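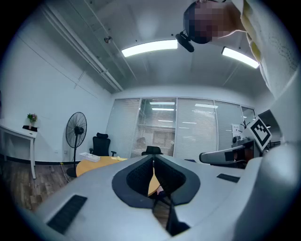

## Hilo: cosas que he aprendido traduciendo una novela negra islandesa

**1/** Llevo desde junio con la tercera novela de Ívar Egilsson, que saldrá en Grondia si la entrego a tiempo y también, me temo, si la entrego tarde. Abro hilo porque el capítulo siete no se deja traducir y de algo hay que vivir mientras tanto.

**2/** El protagonista se llama Bent Fogh. Es danés, lo han destinado a un pueblo de los fiordos y no le cae bien a ningún personaje. Dos novelas después, a mí tampoco.

**3/** El primer problema siempre es el mismo: tú o usted. En islandés moderno todo el mundo se tutea. El asesino, el forense, el obispo. En español, si un sospechoso tutea a la policía en la página nueve, el lector ya lo ha condenado.

**4/** Mi solución en la primera novela fue que todos se trataran de usted hasta el primer cadáver. Funcionaba bien. Lo malo es que en esta el primer cadáver aparece en la segunda frase.

**5/** Segundo problema: «jæja». Significa «bueno», «vamos», «en fin», «ya ves», «se acabó la visita» y «ha muerto tu tío». Depende del tono, y el tono no viene impreso.

**6/** En el manuscrito sale en todos los diálogos. He puesto «bueno» hasta que dejó de parecerme una palabra. Luego pasé a «pues nada», que tiene la ventaja de que también sirve para dar el pésame.

**7/** Los nombres. Hay un Gunnar, un Gunnlaugur, una Gunnhildur y una Guðrún, y tres de los cuatro comparten coartada. La editora me preguntó si podíamos cambiar alguno. Se lo pregunté a Ívar. Me contestó «jæja».

**8/** Para los que preguntáis por las herramientas: uso Dasier, un programa que guarda todo lo que has traducido y te lo propone otra vez cuando menos falta hace. Esta mañana me ha sugerido «pues nada» para el título del libro. Lo estoy pensando.

**9/** Sobre la nieve. Ya sé que estabais esperando la nieve. Hay una palabra para la que cae recta, otra para la que corre por el suelo con el viento, otra para la que ya estaba ahí y se ha endurecido. En español tenemos «nieve» y tenemos a mi padre, de León, que dice «esto no es nevar».

**10/** He consultado a mi padre para cuatro pasajes. Tres no le parecieron nevar. Del cuarto dijo que lo quitara.

**11/** En cambio hay una palabra que me quedaría para siempre: «gluggaveður», tiempo de ventana. El que es precioso si lo miras desde dentro. Aquí lo usaríamos en agosto, con la persiana bajada.

**12/** Va la comida. Bent Fogh cena fuera una sola vez en todo el libro, en un restaurante francés que se llama Charbonneau y que está, según el texto, entre una gasolinera y un secadero de pescado. Pide tiburón fermentado. La carta no lo tiene. Se enfada durante dos páginas.

**13/** Esas dos páginas son lo mejor que ha escrito Ívar. No tienen nada que ver con el crimen y Grondia me ha preguntado con mucha educación si son imprescindibles. He dicho que sí en un correo más largo que la escena.

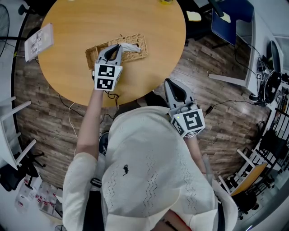
*Miércoles. Mesa redonda, bandeja de mimbre.*

**14/** Seguimos. El coche. Bent conduce un Pistar, marca que se ha inventado Ívar para que no lo demande ninguna de verdad. El Pistar no arranca, pierde aceite y huele a perro. El perro murió en la primera novela — perdón a quien fuera por la mitad.

**15/** Me escribe una lectora de aquella primera novela para decirme que «limpiaparabrisas» aparece demasiado. Tiene razón. También aparece demasiado en Islandia.

**16/** Dinero, que es lo que me preguntáis por privado. El capítulo siete tiene 3740 palabras en el original y se paga igual que el seis, que era casi todo diálogo y que despaché entre un desayuno y una siesta. El siete es una descripción de un acantilado.

**17/** El acantilado no participa en la trama. Lo he comprobado leyendo hasta el final con esa única esperanza.

**18/** Lo peor es que está bien escrito. Si fuera malo lo arreglaría un poco, como hacemos todos y como no reconocerá ninguno, y me iría a dormir. Pero cada frase está donde tiene que estar, y en español se me caen todas al mar.

**19/** Probé a leerlo en voz alta. El vecino de abajo, que teletrabaja, me preguntó después en la escalera si la viuda lo hizo. Resulta que lleva oyéndome desde el capítulo dos. Sospecha de Gunnlaugur. No le he dicho nada, aunque me ha costado, porque va muy encaminado.

**20/** Bien, la parte útil para quien empiece en esto. Si el autor está vivo, pregúntale. Ívar contesta a todo, a las 12 de la noche y en una sola línea. «¿Aquí llueve o es una metáfora?» — «Llueve». Otra: «¿La hermana sabe lo del barco?» — «¿Qué barco?».

**21/** Lo del barco nos llevó un fin de semana. Había un barco en la página 40 que él no recordaba haber puesto. Lo ha quitado de la siguiente edición islandesa y yo lo he quitado de la mía, así que he participado en un hundimiento y no figura en el contrato.

**22/** Más consejos: haced una lista de quién sabe qué y en qué capítulo. Yo no la hice y Bent le daba las gracias a un hombre por una información que en español todavía no le había dado nadie. Muy danés, muy bien educado, pero no.

**23/** Y cuidado con los insultos. Los islandeses de esta novela insultan invocando al demonio, con sobriedad, de uno en uno. Si lo pasas a un castellano natural se te llena el fiordo de madres. He ido rebajando y ahora hablan todos como un cura al que le han pisado un pie.

**24/** Actualización del capítulo siete: tengo el primer párrafo. Me gusta menos que esta mañana, pero está entero y nadie se cae.

**25/** Me preguntan si al final Bent Fogh resulta simpático. Hay un momento, cerca del final, en que sujeta una puerta. Ya me diréis.

**26/** Vuelvo al acantilado. Si alguien sabe cómo se llama en español el saliente de roca donde anidan los frailecillos, y no es «repisa», que ya la he gastado, tengo los mensajes abiertos.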